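Chapter 2
Grey, and What to Do With It
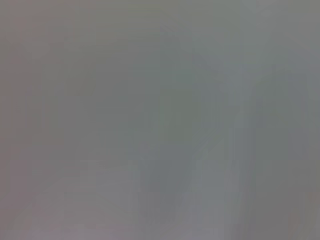

I used to think of grey as the colour you got when you couldn't be bothered to choose one. Then I painted my own back room with a tin of Makgate mid-grey, stood in the doorway with my tea and found I had several greys on the go at once (and one of them was very nearly mauve!). Grey picks up whatever is near it, and it shifts as you move across it. Look at how it warms a little towards the left and goes cooler, almost blue-green, through the middle and over to the right, with a paler patch up in the top corner. There isn't a hard line anywhere, yet I'd never call it one colour.

So this chapter is all about greys for walls, floors and big pieces of furniture, and we'll be mixing our own. You'll need the white from Chapter 1, a small pot of black, and the blue and red tints from the Jiditz range or anything close to them. Start with 200 ml of white and add the black a drop at a time. I mean it about the drops – my first go ended up the colour of a wet road and I had to use it on the shed.

Paint each mix on a bit of card, write on the back what went into it, and prop it up in the room you're decorating. Leave it there overnight and look again in the morning, before you've put any lamps on. The chart on page 81 has space for your notes.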